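# A bowl of fruit for the marble table

2nd March

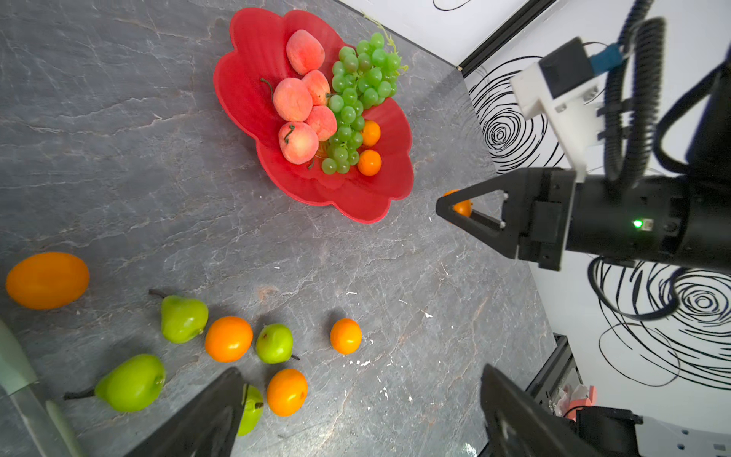
**Filed under: Home / Table and kitchen**

I have wanted something permanent in the middle of this table for a while. Real fruit goes off before we get through it, and in the flat in Altthorpe the kitchen gets the sun all afternoon, which makes it worse. So I gave in and bought artificial.

The bowl came first. It is red plastic, shaped like a flower, with a scalloped edge like petals. I saw it in Gashi, the homeware place near the station, and went back for it the next week. Against the grey marble pattern it looks brighter than it did in the shop. The table has some rust-coloured veining in it and I think that helps.

The peaches went in on the left. There are five and they are the best of the lot, pink going to peach with a bit of fuzz on the skin. I would buy these again. The green grapes take up most of the other side. They are one big bunch with a pale tendril that curls up at the top, and I turned it a few times before leaving it like that. A couple of small tangerines are tucked in by the grapes.

I am less sure about the pears. They are light green and not all the same size, and I like that, but the long stems catch on everything. One of them lies on its side whatever I do. For now the pears are on the table with some more tangerines and the big orange one, which I think is meant to be a mango. The label only said "large fruit".

I did try getting the whole lot into the bowl. It heaped up too high and the grapes slid off on to the floor, so I will either find a second bowl or put the pears somewhere else. Kastska do a wide shallow dish for 248, which is more than I want to spend on something to hold plastic pears. Stadix had one for 179 but it was glass, and I don't want glass on that table.

The wall behind is white with black swirls all over it. A friend said a red bowl would be too much next to that. I don't agree, although I wouldn't add another colour now.

Cleaning: a damp cloth for the bowl and the tangerines. For the peaches I use a dry make-up brush, as water flattens the fuzz. The grapes I rinse under the tap and leave on a tea towel overnight.

Next job is the shelf above the fridge, once I've measured it properly.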